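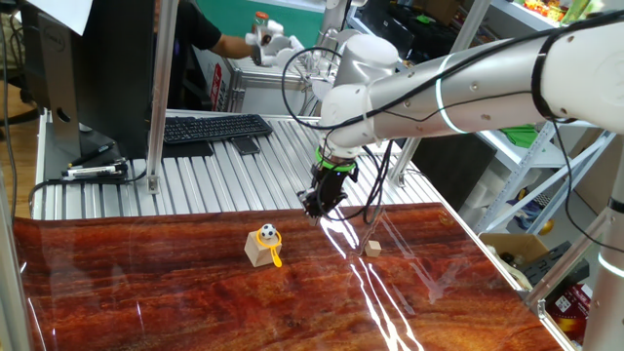

Startseite | Texte | Autoren | Archiv | Kontakt

Offene Tür

Torunn Ekström kam um kurz nach zwei an und stellte das Fahrrad an den Zaun. Am Tor stand ein Schild mit dem Datum, 24. Oktober 2022, und dem Wort Willkommen. Darunter hatte jemand mit Filzstift einen Pfeil gemalt, der auf die falsche Treppe zeigte. Sie ging erst hinauf, fand eine verschlossene Tür und ging wieder hinunter.

Im Erdgeschoss gab es Kaffee aus einer Kanne und eine Liste, in die man sich eintragen sollte. Sie schrieb ihren Namen und ließ die Spalte »Firma« frei. Sie hatte neunundzwanzig Jahre in der Sortierung bei Jostell gearbeitet, und Jostell gab es seit Februar nicht mehr.

»Die nächste Gruppe ist gleich dran«, sagte ein Mann mit Namensschild. Leopoldo Becerra. Er hielt ihr die Tür auf.

Sie waren zu neunt. Ein Ehepaar, zwei Schülerinnen, ein paar Männer, die einander kannten und über Parkplätze redeten. Der Raum hatte eine grüne Wand und roch nach Kunststoff. Der Roboterarm war weiß und silbern und größer, als Torunn gedacht hatte. An den Gelenken leuchteten Ringe. Die Kabel hingen in Schlaufen daran herunter, und das gefiel ihr, ohne dass sie hätte sagen können, warum. Bei Jostell waren alle Kabel in Schächten verschwunden, und wenn eines kaputtging, suchte man den halben Vormittag.

Leopoldo Becerra sprach zuerst über die Firma. Sie hieß Prulari und war aus einer Werkstatt hervorgegangen, die früher Waagen repariert hatte. Dann sprach er über Neveck, das war die Software. Torunn hörte zu, so gut es ging. Einer der Männer fragte, was so ein Arm koste. Becerra sagte, das hänge davon ab.

»Wovon?«

»Von dem, was er tun soll.«

Auf dem Tisch, einer glänzenden rotbraunen Platte, lag ein heller Holzklotz mit einem kleinen Fußball darauf. Eine gelbe Spielzeuglupe lehnte davor. Daneben, ein Stück entfernt, lag ein kleiner Würfel, auch aus Holz. Der Greifer hing über der Platte und hatte zwei schwarze Finger.

»Er soll den Würfel nehmen«, sagte Becerra, »und nicht den Ball. Das klingt einfach.«

Am Rechner saß jetzt eine junge Frau, Brisa Hinojosa. Sie nickte in die Runde, ohne aufzustehen, und tippte etwas ein. Der Arm bewegte sich. Er fuhr zur Seite, hielt an, fuhr weiter. Die Schülerinnen filmten. Über dem Würfel blieb er stehen, die Finger gingen auseinander, und dann geschah eine Weile nichts.

»Das Licht«, sagte Brisa Hinojosa. »Die Platte spiegelt.«

»Gestern ging es«, sagte Becerra.

»Gestern war es bewölkt.«

Das Ehepaar lachte höflich. Torunn trat einen Schritt näher an die Absperrung. Sie kannte das. An Band 4 hatten sie zwei Winter lang mit Folienbeuteln zu tun gehabt, die unter den Lampen so glänzten, dass der Sensor sie für Lücken hielt. Der Techniker von Keogh war dreimal gekommen und hatte dreimal ein neues Teil eingebaut. Am Ende hatte Maiara Bezerra aus der Spätschicht ihre Strickjacke über die Lampe gehängt — das war verboten und hielt bis Ostern.

»Haben Sie ein Tuch?«, fragte Torunn.

Becerra sah sie an. »Wofür?«

»Für die Platte. Etwas Mattes, da, wo es blendet. Oder eine Pappe vor das Fenster.«

Er sah zu Brisa Hinojosa hinüber. Die zuckte mit den Schultern, stand auf und kam mit einem Stück Karton zurück. Sie hielt es erst zu tief, dann zu hoch. Torunn sagte: »Weiter links.« Der helle Streifen auf dem Tisch wurde schmaler und verschwand.

»So halten«, sagte Torunn.

»Dann kann ich nicht tippen.«

Also hielt Torunn den Karton. Sie stand mit ausgestreckten Armen neben dem Fenster, und die Männer, die über Parkplätze geredet hatten, machten ihr Platz. Der Arm senkte sich. Die Finger schlossen sich um den Würfel, hoben ihn an und trugen ihn ein Stück über den Tisch. Er setzte ihn neben dem Klotz ab, ein wenig schief. Der Ball blieb liegen.

Die Schülerinnen klatschten. Becerra sagte, in der Halle hinten liefen andere Geräte, die schafften 290 Griffe in der Stunde, auch bei Sonne. Ob man die sehen könne, fragte der Mann mit der Preisfrage. Heute leider nicht.

Beim Hinausgehen blieb Torunn am Tisch mit den Prospekten stehen. Eine ältere Frau räumte Tassen zusammen. Auf ihrem Schild stand Yesenia Xolalpa, Geschäftsleitung.

»Waren Sie das mit der Pappe?«, fragte sie.

»Ja.«

»Wo haben Sie gearbeitet?«

»Bei Jostell. Sortierung.«

Yesenia Xolalpa stellte die Tassen ab. »Wie viele Teile am Tag?«

»In der Stunde über 800. Mit der Hand weniger.«

»Und wer hat die Fehler gefunden?«

Torunn überlegte. »Wir«, sagte sie. »Wer halt danebenstand.«

Die Frau riss ein Blatt von einem Block und schrieb eine Nummer darauf, die Durchwahl, wie sie sagte, vormittags sei sie besser zu erreichen. Torunn faltete das Blatt und steckte es zu den Schlüsseln. Draußen war die Sonne hinter das Nachbargebäude gerutscht. Sie schob das Rad bis zur Straße, weil der Weg voller Kies war, und stieg dort auf.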